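作業場のコツ:布物を扱うグリッパーの比較と調整

家庭内の軟らかい物を双腕アームでつかませるときの、指先の選び方と確認手順をまとめる。対象は枕、毛布、薄い板状の物。硬い箱や瓶については別ページに書いた。

試した指先
Kerstead製の平行開閉型、Pruteck製の細指型、Medeirosのシリコンパッド付きの三種類。アームと制御器は共通で、交換したのは指先だけである。把持試行の合計は1,192回。記録はTae-yang Ko、集計はJae-hoon Yookが担当した。

平行開閉型
薄い板状の物に強い。カードや薄い冊子は短辺の中央を挟むと傾きが出にくい。角を挟むと移動中に回転する。布は表地の一枚だけをつまむことが多く、枕の持ち上げには向かない。

細指型
布の折り目に差し込める。毛布の縁を引く作業では三種類の中で最も失敗が少なかった。指の剛性が低く、厚い枕では先端が開く。把持力を上げても改善しないので、つかむ位置を縫い目の近くに変える。

シリコンパッド付き
起毛した生地で滑りにくいが、毛がパッドに付く。試行30回ごとに固く絞った布で拭き、完全に乾かしてから再開する。アルコールは当方のパッドでは表面が白くなったため、使用をやめた。

確認手順
1. 指先を交換したら、開閉の原点を取り直す。
2. 把持力は最小から始め、一段ずつ上げる。
3. ケーブルにたるみを残し、手首を両端まで回して引っ掛かりを見る。
4. 寝具の上では下降速度を通常の半分にする。マットレスは沈むため、接触の検出が遅れる。
5. 左右のアームを同時に動かす前に、片腕ずつ同じ経路を通す。

カメラと照明
白いシーツの上では露出を固定する。自動のままだと、アームが画面に入るたびに明るさが変わり、物の輪郭が安定しない。白い枕と白いカバーの境界は、横から光を当てて影を出すと拾いやすくなる。柄物は逆に、柄の線を物の縁と誤認することがあった。この場合は深度の値を優先する設定に変える。

制御器の設定
Mandixの制御器は、初期値のままでは指を閉じた後の保持時間が短い。布では保持を長めに取り、持ち上げの開始を遅らせる。設定の変更で、毛布の落下はほぼ12回減った。比較は同じ毛布、同じ折り方で行った。折り方を変えた場合の値はまだ取っていない。

保管
指先は開いた状態で箱に入れる。パッド付きのものは重ねない。ねじは種類ごとに袋を分け、袋に指先の型を書く。Jolene Kingiの作業台では、ねじの長さ違いによる締め残しが一度あった。

次回はファスナー付きの枕カバーを扱う。7月に掲載予定。

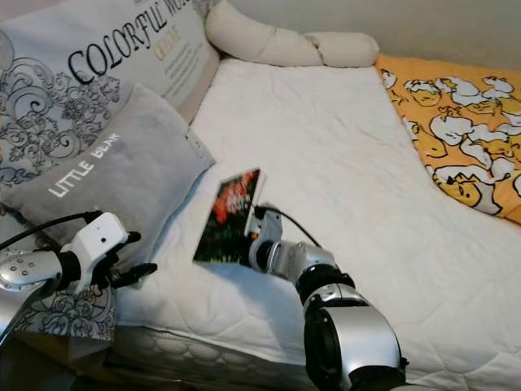 薄いカードをつかむとき、把持力はどこまで上げればよいか。
持ち上げて手首を傾けても位置がずれない、最小の段で止める。そこから上げるとカードが反り、指先に対する角度が変わる。最小の段でも反る場合は、パッドを薄いものに替えるか、挟む深さを増やす。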